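Lasst die Leute doch ihre Sachen behalten

Seit Wochen bekomme ich von allen Seiten denselben Rat: ausmisten. Meine Schwester sagt es, die Frau an der Käsetheke sagt es, und seit ich den Fehler gemacht habe, einmal nach einem Regalbrett zu suchen, sagt es mir auch mein Telefon, mehrmals täglich. Weg damit, atme durch, werde leicht!

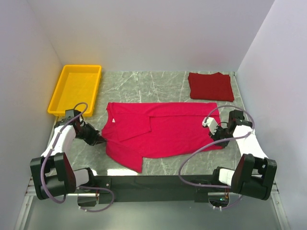
Ich will aber gar nicht leicht werden. Ich bin in einem Haushalt aufgewachsen, in dem es eine Schublade nur für Schnüre gab, und ich habe vor, in einem solchen Haushalt auch alt zu werden. Das meine ich nicht trotzig (na gut, ein bisschen), ich halte das Behalten wirklich für unterschätzt und das Wegwerfen für eine ziemlich bequeme Angelegenheit, die sich als Tugend verkleidet hat.

Angefangen hat mein Ärger mit der App. Kokach heißt sie, eine Bekannte hat sie mir aufs Telefon geladen, während ich in der Küche Tee machte, und man soll darin alles eintragen, was man an Kleidung besitzt. Jedes Hemd, jede Socke. Danach rechnet sie aus, wie oft man was getragen hat, und was zu selten drankommt, kriegt ein graues Kreuzchen. Ich habe brav mitgemacht, einen ganzen Abend im November lang, und am Ende standen da 245 Teile, davon die meisten mit Kreuzchen. Die App fand das bedenklich. Ich fand vor allem bedenklich, dass ich den Abend so verbracht hatte.

Denn was weiß denn so ein Programm? Der dicke Wollpullover von meinem Vater wird bei mir vielleicht an drei Tagen im Jahr getragen, an den Tagen nämlich, an denen es durch die Fensterritzen zieht und ich mich nach ihm sehne (nach dem Pullover und nach meinem Vater, das lässt sich schlecht trennen). An den übrigen Tagen liegt er im Schrank und tut keinem was. Er frisst kein Brot. Und trotzdem soll er weg, wegen seiner Quote.

Mit Stela Toma streite ich darüber seit Jahren, und zwar gern. Stela wohnt in zwei Zimmern, in denen man die Wände sehen kann, und sie behauptet, sie schlafe dort besser als irgendwo sonst. Das glaube ich ihr sogar. Sie ist in ihrem Leben elfmal umgezogen, und wer so oft Kisten geschleppt hat, bekommt wohl ein anderes Verhältnis zu Kisten. Ihr bestes Argument geht so: Was du in zwei Jahren nicht vermisst hast, das gehört dir eigentlich schon nicht mehr, das lagerst du nur noch. Darüber habe ich lange nachgedacht. Und dann habe ich, nach fast vier Jahren, den kleinen Fleischwolf gesucht und gefunden und damit Plätzchen gespritzt und sie ihr vorbeigebracht. Sie hat neun davon gegessen und ist bei ihrer Meinung geblieben.

Man muss allerdings auch fragen, wohin das Zeug geht, wenn es geht. Da wird es nämlich plötzlich sehr still in den Ratgebern. »Spenden« steht da, ein Wort, und weiter im Text. Tsehay Woldemariam sortiert zweimal die Woche in einem Kleiderladen bei uns im Viertel, und wenn man mit ihr redet, vergeht einem die Leichtigkeit schnell. Nach Neujahr, wenn alle ihre Vorsätze haben, kommen Säcke über Säcke, und in manchem Sack ist ein einziges Stück, das sich noch verkaufen lässt. Der Rest muss irgendwohin, und dafür zahlt der Laden. Die Leute, die abgeben, strahlen dabei. Sie haben Platz geschaffen! Bei sich jedenfalls.

Und im Frühjahr, das ist der Teil, der mich richtig wurmt, stehen dieselben Leute wieder im Geschäft und kaufen. Weil der Schrank ja jetzt so schön leer ist. Ich nehme mich da nicht aus, ich habe einmal in einem Anfall von Ordnungsliebe eine graue Strickjacke weggegeben und mir im selben Jahr eine graue Strickjacke gekauft. Die neue ist schlechter. Sie hat Knöpfe, die beim bloßen Anschauen abfallen, und jedes Mal, wenn ich einen wieder annähe, denke ich an die alte.

Apropos Knöpfe: Für die habe ich ein Glas. Mein Nachbar Nelu Nedelcu hat auch eins, wir haben das durch Zufall im Treppenhaus festgestellt, als ihm am Mantel einer fehlte und ich sagte, komm rein, ich hab da was. Eine halbe Stunde saßen wir über dem Glas und haben gewühlt wie die Kinder. Gefunden haben wir einen, der fast passte, dunkelblau statt schwarz, und seitdem trägt er diesen Mantel mit dem einen blauen Knopf, und ich freue mich jedes Mal, wenn er an mir vorbei zu den Mülltonnen geht. So etwas passiert einem nicht in einer Wohnung, in der man die Wände sehen kann.

Natürlich gibt es Grenzen, ich bin ja nicht blind. Wer nicht mehr zur Badewanne durchkommt, der braucht Hilfe und keinen Essay. Und auch ich habe Sachen, die wirklich gehen könnten: das Waffeleisen mit dem durchgeschmorten Kabel, den Stapel Kataloge, eine Luftpumpe für ein Fahrrad, das mir vor langer Zeit gestohlen wurde. Ich sehe sie manchmal an und sage, ihr seid bald dran. Sie nehmen es gelassen.

Was mich stört, ist der Ton. Dieses Moralische, als wäre eine volle Kommode ein Zeichen für einen ungeordneten Charakter und der leere Tisch ein Beweis für innere Klarheit. Leere Tische muss man sich auch leisten können. Wer jederzeit alles nachkaufen kann, der trennt sich leicht. Meine Großmutter hat Einmachgummis aufgehoben, und die hatte einen klareren Kopf als jeder, der mir je eine Aufbewahrungsbox empfohlen hat.

Die App habe ich übrigens wieder gelöscht. Zum Abschied fragte sie, ob ich mir sicher sei. War ich. Den Pullover habe ich danach auf den Balkon gehängt, zum Lüften, und morgen kommt er zurück ins Fach, ganz nach unten, wo er immer liegt.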